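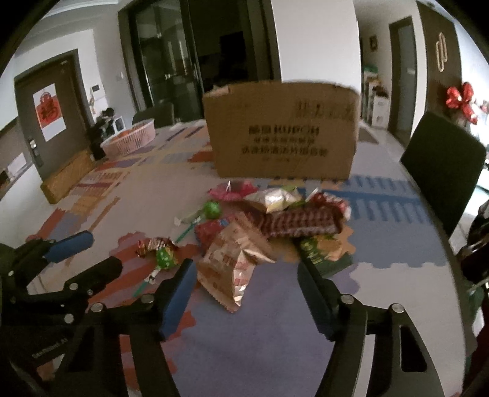

December, 4:30 pm

Okay, the dropped-width problem is back. Pejman Heydari and I got through 134 takes of the candy sorting before I looked at the log for the right-hand gripper, and the jaw width is frozen in 32 of them! The jaws move fine, you feel nothing odd in the hand, but the recorded number just sits at 8 mm and stays there. Shiny wrappers were my first guess (they've fooled us before), so I ran it with no candy at all - same freeze.

Swapped the cable, no change. Swapped the encoder board for the spare from Valville and got 2 clean runs, then it stuck again. So now I'm blaming the logger, maybe the update Madalena Torres put on last week? Sorry Madalena, I'll check before I say it louder.

Bad takes are in the Catacutan folder, please don't train on them. The left one looks clean so far, but I've only gone through half its logs.

To do: roll back the logger, rerun with the old board, add a beep when the width stops changing.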